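Monday, May 1, 2023
Course notes by Kenneth Lindsay
9 min read

Community Records and Local Memory: notes for the second session

Welcome back, everyone, and thank you for the lively talk last time (I went home with three pages of your questions and have tried to work the best of them in here). Today we are looking at who decides what goes into a local collection, and what happens to everything else.

Let us begin with the word "appraisal". In the auction room it means putting a price on something. In an archive it means deciding whether to keep it, and that choice is made far more often than most visitors realise. A box arrives, somebody opens it, and by the end of the afternoon part of it may be on its way to the recycling. The person doing the sorting is usually careful and kind, and usually in a hurry as well.

Our main case is the Nallden tenants' papers. The association ran for 14 years and left behind 15 boxes, mostly rent books, minutes and letters to the landlord. When the papers were first listed, only the minutes were described in any detail. The rest went down as "sundry".

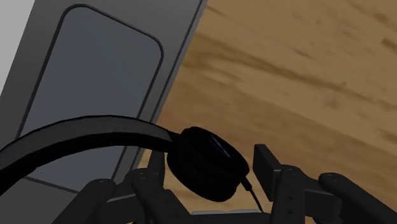
Now, minutes are lovely things, and I would never say a word against a good minute book, but they are written by whoever held the pen. At Nallden that was nearly always the same two people. The women who collected the weekly subs hardly appear, though their handwriting is all over the rent books – little notes about who was poorly, who had moved, who could pay next week instead. If you want to know how the association held together from day to day, you have to go into "sundry".

Lụa Tôn went through those rent books in March and has kindly let us use her working list. Please read it before the seminar, and notice how often she writes "not sure" beside a name. I think that is good practice. A catalogue that admits a doubt leaves the door open for the next reader, who may be a grandchild with the answer.
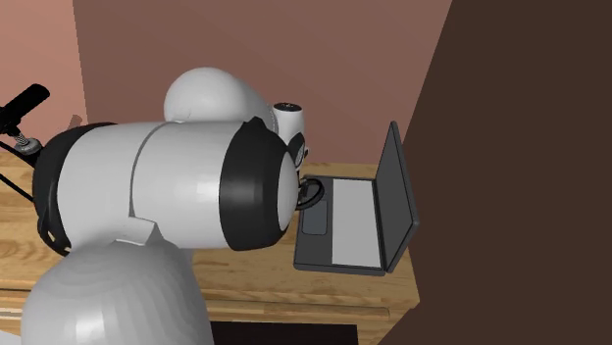 Robot arm and open laptop on a wooden table, computer rendering.

For next week, choose one small thing from your own home that records other people: an address book, a club card, a recipe with somebody's name at the top. Write a page on what a stranger could learn from it and what they would get wrong. Don't worry about polish, and do bring the thing itself if it will survive the bus.

Contact: Kenneth Lindsay, course office | © 2023 | Back to top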